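# Galería: clasificación de componentes con dos brazos

Esta página reúne material de trabajo del planificador Mallum, el módulo que reparte tareas entre dos brazos que comparten mesa. El código de control de bajo nivel es de Presix y no se trata aquí. Última revisión del texto: 28 de abril de 2022.

El planificador recibe una lista de objetos detectados, cada uno con clase, pose estimada y cubeta de origen. Con esos datos genera una secuencia de agarres y asigna cada uno a un brazo. La asignación se recalcula después de cada depósito. En la versión anterior se fijaba al principio del ciclo, y un solo agarre fallido obligaba a descartar el plan completo.

Los volúmenes de exclusión se definen por cubeta. Mientras un brazo tiene la pinza dentro de una cubeta, el otro no puede reservarla. La reserva se libera cuando la muñeca supera la altura de seguridad, medida desde el borde superior. El cable de la muñeca se modela como una cápsula rígida de radio fijo: es una aproximación pobre, pero el verificador de colisiones no admite geometría deformable. 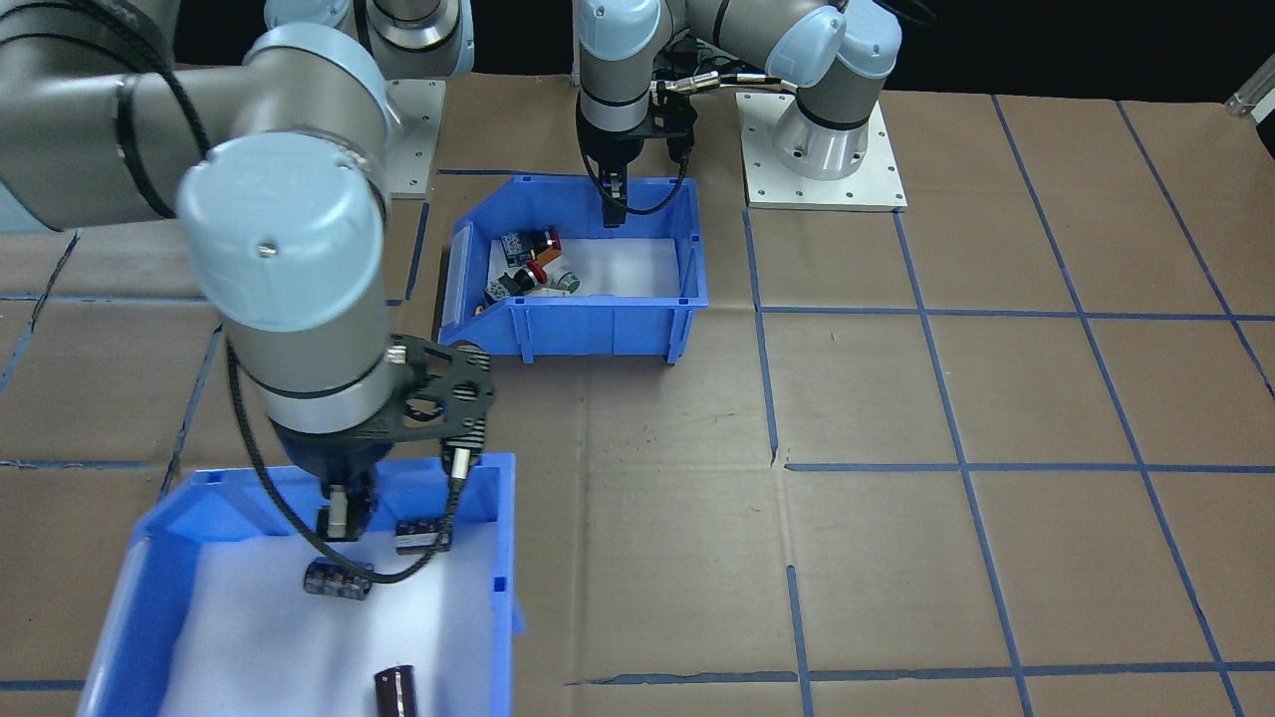 *Pinza del brazo izquierdo en la cubeta de los condensadores; la del segundo brazo, justo por encima de la pared trasera de la cubeta central, con relé y pulsadores rojos.*

Los condensadores cilíndricos son la clase con más casos particulares. Tumbados, el agarre se calcula perpendicular al eje y queda un grado de libertad de giro que el planificador usa para alejar la muñeca de las paredes. De pie, el agarre es lateral y la aproximación se limita a un cono estrecho. El estimador de pose devuelve las dos hipótesis con su puntuación; si la diferencia no llega al umbral, se pide una segunda captura antes de mover nada.

Los relés y los pulsadores se tratan como prismas. Cuando varias piezas se tocan, la segmentación tiende a fusionarlas en una sola instancia. El filtro de Hendricks separa las máscaras por discontinuidad de profundidad y funciona bien salvo con piezas de la misma altura.

Pendiente para la rama de noviembre:

- Reintentos: máximo de 3 por objeto, configurable por clase.
- Exportar las reservas de cubeta al visor de Ziltuvetti con marca de tiempo.
- Sustituir la cápsula del cable por una cadena de 2 segmentos.
- Registrar la hipótesis de pose rechazada, además de la elegida.

Mantenimiento del planificador y de esta página: Shireen Msimang. Los ficheros de configuración están en el directorio `celdas/` del repositorio.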